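Teleoperated demos in simulation: replays fine, trained policy stalls before the grasp

Posted by Tharindu Wickramasinghe, 5/27/24

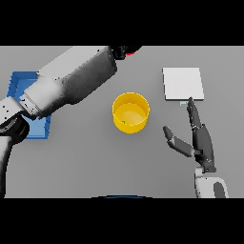 Branwen Gough asked under my first post whether I was recording the commands I send or the joint positions the arms reach. Commands only, at the moment. I've added the rest of the details now so people don't have to guess.

The setup is two arms in simulation with humanoid hands, driven by remote control from a headset and a pair of gloves. The table has a blue tray, a yellow cup and a flat white board on it. I'm recording through Idero, which is the session logger our lab uses, and training with a plain behavior cloning script. The task is supposed to be simple. One hand picks up a small block and drops it in the cup, then the other hand moves the cup to the tray.

I have 900 demonstrations. They were recorded by three people over several weeks, me included. When I replay the recorded commands from the same starting state, almost all of them finish the task. When I train on them and run the policy, the hand goes to the right area, slows down, and hovers over the block with the fingers half open. Sometimes it stays there until the episode times out. Sometimes it closes on nothing and then carries on to the cup as if it had the block.

Things I have tried:

Longer training. The loss goes down and the behavior doesn't change.
A bigger network. Same.
Throwing out the slowest demonstrations. Slightly better, but I may be fooling myself.
Randomizing the block position more. Worse.

The only camera is the overhead one. The operator sees the same view, plus a free viewpoint in the headset they can move by turning their head. The policy gets the overhead view and the current joint positions.

What I want to know is whether this is a data problem or a training problem. I can get the other two operators back for a few more sessions, but I don't want to waste their time recording the same bad data again.

Branwen Gough

It's a data problem, and I think you have two of them.

The first is the pause. When people drive a hand remotely they get close to the object, stop, check that things are lined up, and then commit. You can't feel anything through the gloves, so you look instead. In the recording this shows up as a long run of steps where the picture is nearly the same and the command is "stay where you are". Then there is one step where the picture is still nearly the same and the command is "close". A policy that sees one image at a time can't tell those apart. Most of the examples say stay, so it stays.

Plot the speed of the wrist against time for a handful of your demonstrations. If there's a flat stretch right before the fingers close, that's what I mean. You can cut it down in the existing data without recording anything. Drop steps where the arm and the fingers both move less than some small threshold, but keep a couple of steps on each side of the cut so the motion doesn't jump. Don't drop the steps where the fingers are closing and the wrist is still. I did that once by looking only at the wrist and removed every grasp in the set.

It also helps to predict a short chunk of actions instead of one. Then the close is part of a sequence that starts while the hand is still coming down, and the policy has less chance to get stuck in the pause.

The second problem is the view. Your operators can move their heads and the policy can't. Anything they could see from the side and the overhead camera couldn't is information that went into the demonstration and isn't in the data. A big forearm crossing the table under an overhead camera will cover things. Check how often the block is hidden at the moment of the grasp. If it's hidden in a good share of them, add a wrist camera. In simulation you can replay the recorded states and render the new camera afterward, so you don't lose the 900 you have. You need the states for that, though, and you said you saved commands only. If your replays really do match, run them once, save the full state at each step, and render from those. Throw out the ones that fail on replay.

For new sessions, lock the operator to the camera views the policy will get. People hate it for the first day and they get slower. The demonstrations are worth more.

On recording: save both, always. Commanded positions are usually what you want as the action, and reached positions are what you want as the input. With a hand the difference matters because the command goes past the surface of the object and the fingers stop at it. That gap is where the grip force comes from. If you ever train on reached positions as actions, the hand will touch the block and not squeeze it.

Rosimeire Godoy

I agree with most of that. One thing to add about having three operators.

Sort the demonstrations by operator and watch 5 from each, one after the other. We had a bimanual set in December where one person always approached from the left and another came straight down. Both were fine to watch. The trained policy went somewhere between the two and missed. We wrote a half page of instructions (which hand goes first, approach direction, where the idle hand waits) and the next batch trained well with far fewer demonstrations.

The idle hand is easy to forget. If one person parks it off to the side and another leaves it over the middle of the table, that's extra variation that has nothing to do with the task, and it may be covering things too.

Before you call anyone back, train on one operator only and see if the hovering changes. It costs you an afternoon. If it's still there with a single person's data, work on the pauses first.

I don't know Idero, but some loggers write the image and the command with different timestamps. Check that your images aren't a few frames behind – it would also give you a hand that closes in the wrong place.

Karthik Sheikh

had the same thing, switched to Gresonel and it went away. also try a lower learning rate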